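New Tables for the Hodero Reading Room

The reading room at Hodero House will reopen in June with new tables throughout. The old ones, which came to us secondhand and had been repaired more than once, were taken out of service at the end of the winter program. Members who have used the room over the years will remember the taped corners and the one by the radiator that could not be leaned on.

The new tables were ordered from the Eshun workshop, which also supplied the benches in our front hall. There are 8 in all. Six will stand in the main room, and the remaining two will go to the study alcove on the upper floor, where members have asked for a larger work surface. Each table seats four people with space for books and papers. The purchase was covered by the Wanov Fund, together with $700 raised at the spring book sale. The House thanks all who gave or bought.

Members were invited to comment on finish samples before the order was placed. A light wood was the clear preference. The room faces north and receives little direct sun, and the dark tops of the former tables made it feel dim by midafternoon.

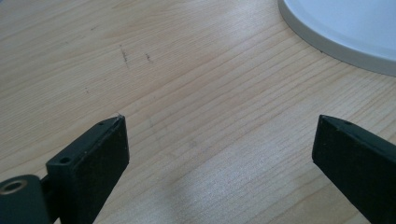
Pale wood tabletop with a fine, wavy grain and a lightly glossy finish.

The surface needs only simple care. Members are asked to observe the following when using the tables:

Use a coaster under all cups and bottles. A supply is kept on the shelf beside the door.
Wipe up spills at once with a soft, dry cloth. Please do not use spray cleaners or scouring pads.
Place a cutting mat under any craft work. Mats may be borrowed from the front desk.
Lift the tables when moving them. Two people are needed, and staff will be glad to help.

Marks, scratches, or loose joints should be reported to the front desk so that they can be treated early. No charge will be made for ordinary wear.

Groups that meet regularly in the reading room, including the Junisis map circle, will keep their present hours. Groups of more than 20 should continue to reserve the lower hall. Evening use of the room ends at 6 p.m. until the new lamps have been installed, after which the usual closing time will apply.

A small number of the old tables are sound enough for use in a garage or garden shed and are offered to members free of charge. Requests may be left in writing at the front desk. Collection is from the side entrance, and members must arrange their own transport.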